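Subject: Re: Second gripper or spare parts, what to put in the budget?
Date: November 15, 2019

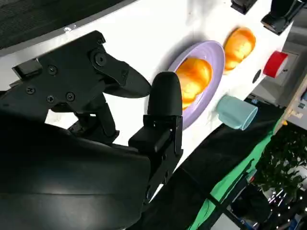
Which should be bought first, a second gripper or a set of spare fingertips?
The fingertips, if the gripper you have still closes evenly. They are the part that touches everything, and they are cheap compared with the rest.

I write this at the top so that people who read only the first lines have it. The longer answer is under the quoted message.

> Hello list,
> we have one arm with a two-finger gripper and we do table tasks
> with plates, cups and bread rolls. I must hand in the equipment
> plan for next year and I have never made one before. My
> colleagues want a second gripper from Bunesero. I am thinking
> we should first have spare parts and maybe a second wrist
> camera. The money is enough for one of these and a little more.
> How do other labs decide? And how long do you wait for
> delivery?
> Thank you for any advice.

We had the same discussion in our lab in August, when we prepared the plan for the Sundbridge project. Our work is also dishes and food on a table, so maybe our experience is useful for you.

First I looked in our notebook to see why the arm was standing still. In 6 months we lost 16 working days. Most of them were from small things: a worn fingertip pad, a screw that became loose in the side plate, a camera cable that was bent too many times at the wrist. Only one stop was because of the gripper motor. With a second gripper in the cupboard we would save that one, but for the others we would still wait for the small parts.

So our list became like this, in order of buying:

Fingertip pads, 6 pairs
Screws and pivot parts for both jaws
Wrist camera cables, the flexible kind
One spare wrist camera, same model as the first
Second gripper, only if money is left

About the camera I want to say one thing more. Please buy the same model, even if the newer one is better. We took a different one from Talpur and the mount did not fit, then the calibration had to be made again, and the old recordings could not be mixed easily with the new ones. This cost us more than the camera.

About delivery: Bunesero promised us 30 days and it was longer, but I don't know if this is usual for them. Mondura had the pads in stock. Ask for the delivery time in writing and ask also if the price includes the adapter plate for your arm. In our first offer it was not included and I saw it too late.

Do not forget the objects in the plan. Plates and cups are cheap, but when the color or the size is no longer sold, you cannot repeat your old tests. We now buy double of each and keep the second set closed in a box.

If your plan permits a line for repairs, I would put the rest of the money there and leave it open. Our office accepted this after one question.

I can send our spreadsheet if you write to me off the list. It has the prices without tax.

Best regards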